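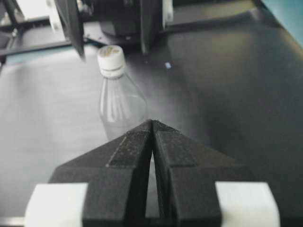
## Unidirectional flushing starts in the east pressure zone in March

The Grultville Water District will begin unidirectional flushing in the east pressure zone in March and move west as each section is finished. Work runs overnight, from 10 p.m. to 5 a.m., when demand is low and the tanks can recover before the morning peak. The west zone follows in April. The downtown grid is scheduled last because of the paving work on Mill Street.

Customers in past years will remember conventional flushing, in which a crew opened a hydrant, waited for the water to clear, and moved to the next one. Water reached the hydrant from every direction the pipe network allowed. Velocity in any single main was often less than two feet per second, enough to pull fresh water into a dead end and restore chlorine residual but too slow to move settled iron and manganese. The same streets tended to come back with complaints by late summer.

In unidirectional flushing, valves are closed ahead of time so that water reaches the hydrant through one main only. The target velocity in this program is five feet per second in pipe eight inches and smaller. In the older 12-inch cast iron main on Harbor Road the target is three, which is what the hydrants there can pass without pulling pressure down at the top of Quarry Hill. Each sequence begins at a clean source, either the treatment plant transmission main or a section already flushed, and works outward. Flushing out of order draws sediment from a dirty main into a clean one, so a crew that cannot complete a step stops the sequence at that point and resumes there the next night.

### How the sequences were built

Itziar Soler in Engineering drew the sequences from the hydraulic model, which was recalibrated last fall against hydrant flow tests. The model now carries 3621 pipe segments. Most of the corrections were to roughness values in the unlined cast iron laid before 1960, where the old model had assumed pipe in much better condition than the tests showed. Two closed valves that were recorded as open were also found, one on Linden Avenue and one behind the middle school. Both are now open, and static pressure on the affected blocks has not changed. Available fire flow has.

The full program has 335 sequences. Each has its own sheet showing the valves to close, the hydrant to open, the expected flow, the minimum flush time, and the order in which valves are returned to normal. Valve numbers on the sheets match the brass tags in the valve boxes. Where a tag is missing, the sheet gives two swing-tie distances from fixed points such as a hydrant or a building corner.

Casimiro Villalobos and the distribution crew exercised the valves over the winter. Valves that would not seat were either repaired or taken out of the sequences, and the sequences were redrawn around them. The remaining inoperable valves are on the capital list. None of them isolates a hospital, school or dialysis customer on its own.

### What is measured

At each hydrant the crew records static pressure, residual pressure at a neighboring hydrant, flow by pitot gauge, turbidity, and total chlorine. Turbidity is read at the start, at two-minute intervals, and at the end. A step is complete when two consecutive readings are below 1 NTU and at least two pipe volumes have passed. If turbidity has not dropped after four volumes, the crew notes it and ends the step, and Engineering decides whether to repeat it later at a higher flow.

Residual pressure in the zone is not allowed below 35 psi during flushing. This is well above the state minimum of 20 psi and leaves room for a fire call. The crew supervisor keeps a radio on the fire dispatch channel. On a structure fire in the same zone, the flushing hydrant is closed and the isolation valves are reopened before anything else is done.

All flushed water passes through a diffuser with dechlorination tablets before it reaches a storm drain. Total chlorine is checked downstream of the diffuser and must read below 0.1 mg/L. Where the drain discharges to Plum Creek, a second check is made at the curb inlet. Streets with poor drainage have been assigned to nights without freezing temperatures in the forecast, and the order will be changed on short notice if needed.

### What customers may notice

Pressure may be lower overnight on the block being flushed. Some discoloration is possible for several hours afterward. It comes from iron and manganese that have been disturbed in the main and is not a sign that disinfection has failed, but it can stain laundry. Customers on the block will get a door hanger 48 hours ahead.

- Avoid running water between 10 p.m. and 5 a.m. on the night listed on the hanger, hot water in particular.
- In the morning, run a cold tap in the bathtub or at an outside spigot until it is clear. Five minutes is usually sufficient.
- Check the water before starting a load of white laundry.
- If laundry is stained, keep it wet and do not use chlorine bleach, which sets iron stains. Rust remover is available at the district office counter at no charge.
- Clean the faucet aerators if flow is weak afterward.

Water that is still discolored at noon should be reported to the operations desk. Please give the street address, whether hot, cold or both are affected, and whether the building has a softener. Discoloration in hot water only is nearly always sediment in the water heater, and the owner can address it by draining the tank according to the manufacturer's instructions.

Buildings with fire pumps or flushometer toilets should have someone available the following morning. Flushometer valves are easily fouled by fine grit, and a valve that runs continuously can generally be cleared by closing the control stop, removing the cover, and rinsing the diaphragm. Building managers who want to isolate at the meter overnight may do so, but fire service lines must stay open.

### Home dialysis, aquariums and food service

Home dialysis customers registered with the district will get a telephone call in addition to the hanger. Customers who have not registered can do so through Sibel Başaran in Customer Service. There is no change in treatment chemicals during the program, and chloramine is present in the water as it is throughout the year. Aquarium owners should continue to use a conditioner rated for chloramine.

Restaurants and bakeries that open before 6 a.m. can ask for an early step on their night so that the main has settled before prep begins. Requests are needed five working days ahead. Ice machines should be switched off at closing and the first batch discarded.

### Water use and cost

The program is budgeted at 500 gallons per inch-diameter per block, a planning value that will be replaced with measured use after the east zone is done. Total use is expected to be lower than under conventional flushing, where hydrants were often left running well after the water had cleared. It will be reported as authorized unbilled consumption in the annual water audit and does not appear on customer bills.

Labor is covered by the existing operations budget, with overtime limited to one crew. The only purchase was a second diffuser and a spare turbidimeter. The board approved both in January.

### After the east zone

Engineering will compare complaints, turbidity and chlorine residual on the flushed blocks with the same months of last year. Mains that failed to clear will be considered for cleaning and lining, with priority given to the Harbor Road main. Olaia Aranda will present the results at the June board meeting, and the sequence maps will be available at the front counter before then.

The nightly schedule is posted by 3 p.m. on the district website and recorded on the operations line. Schedule changes made after 3 p.m. are posted to the recorded line first.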